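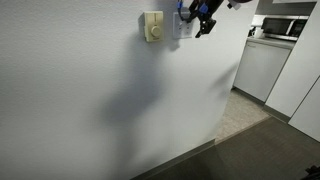
Gallery: Machines in Care

The Trikel arm at Partington House

The Pravley Institute keeps one robot arm in its ground floor rooms at Partington House. The arm is a Trikel, fitted with a gripper and carried on a wheeled base supplied by Kindine. This page records how the machine is set up and looked after. It is intended for staff and visiting groups who have booked time on the arm, and for departments considering a similar arrangement.

Wrist and gripper at the test wall, with the jaw pointing downwards in front of the white socket. The cream dimmer switch is to its left, and the blue cable loops down beside the gripper.

The test wall

The wall is an ordinary painted one with a slightly bumpy finish. It was left as found when the arm was installed, and no targets or markers are to be fixed to it. The dimmer and the socket sit side by side at much the same height, with a short gap of bare wall between them. Both serve as fixed points when the position of the arm is checked.

Users are reminded that the socket is not to be used as a power supply for the arm or for any measuring equipment. Nothing is to be plugged into it during a session. The arm has its own supply, and the isolating switch is shown on the plan kept with the logbook.

Floor and approach

Dark grey carpet runs up to the rubber baseboard and gives way, at a straight strip, to the beige speckled floor of the kitchenette. The base is to remain on the carpet at all times. It must not be driven across the strip, as the wheel settings are made for carpet only and the small change in level has in the past upset the reading of the base position.

Before the arm is raised, the base is brought square to its parking marks and the brakes are applied. The brakes are tested by hand, with a firm push at the back of the base. If there is any movement the session should not go ahead, and the fault should be entered in the logbook under "Base".

The kitchenette remains in general use. Staff who need the microwave while the arm is powered are asked to speak to the operator first and to wait until the arm has been brought to its rest position.

Setting the wrist

The wrist is set at the start of each booking. The arm is moved at reduced speed to the stored position named WALL 3, and the operator compares the tip of the jaw with the setting card. The clearance between jaw and wall should be 25 millimetres, measured with the plastic gauge. Metal rules are not permitted near the socket.

Should the clearance be wrong, the stored position must not be altered to suit. The usual cause is the base, and the base should be parked again before anything else is tried. If the error is still present after a second attempt, the matter is referred to Ayodele Iyamu, who holds the setting records and is the only member of staff authorised to change a stored position.

The angular brackets behind the jaw are held by socket-head screws. These are checked for tightness with the torque driver in the second drawer. They are not to be checked with a loose hex key, however convenient this may seem. Two brackets were replaced after the first period of use, when overtightening was found to have damaged the threads.

Cables

The blue cable is the part of the machine that requires the most regular attention. It is routed with enough slack for the wrist to turn through its full working range, and the loop should hang freely at the side of the gripper. A loop that has been pulled short will strain the connector. One that is too long may catch on the jaw or on the cover plate of the dimmer.

The cable is inspected with the power off. The operator runs a gloved hand along its length, looks for flattening or splits in the outer cover, and confirms that the connector is fully home. Cable ties must not be added at the wrist. Where extra support is wanted, a request should be made through the workshop.

Replacement cables are kept in stock under part number 61. Each is tested on the bench before fitting, and the date of fitting is written on a paper tag at the base end. The old cable is cut in half before disposal so that it cannot be returned to the shelf by mistake.

Cleaning

The gripper and brackets are wiped with a dry lint-free cloth at the end of each booking. Spray cleaners are not to be used on any part of the machine. Carpet fibre collects in the base wheels and is removed monthly with the hooked tool; the carpet itself is vacuumed by the building's cleaning staff, who have been asked to work only when the isolating switch is locked off.

Marks on the wall should be reported and left alone. Painted surfaces in Partington House are maintained under a separate contract, and earlier attempts to clean the wall with solvent left a shiny patch that had to be repainted.

Yearly service

The full service takes place in May. The arm is withdrawn from booking, the joint covers are removed, and the seals and wrist bearings are examined by the supplier's engineer. Darcy Whitcombe, of the Institute's workshop, attends throughout and signs the service sheet on behalf of the Institute. At the most recent service the wrist bearing was found to be serviceable and one joint seal was renewed.

After the service the arm completes a run of 89 movements between the rest position and the wall, at reduced speed, with an operator present. The clearance is measured at the first movement and again at the last. Bookings reopen once both readings have been entered and countersigned.

Bookings and faults

Bookings are made through the equipment desk in Room 25. New users must complete the short induction before their first session and should allow a full morning for it. Faults are to be reported to the same desk on the day they are noticed, whether or not the arm can still be used. The logbook must stay in the room.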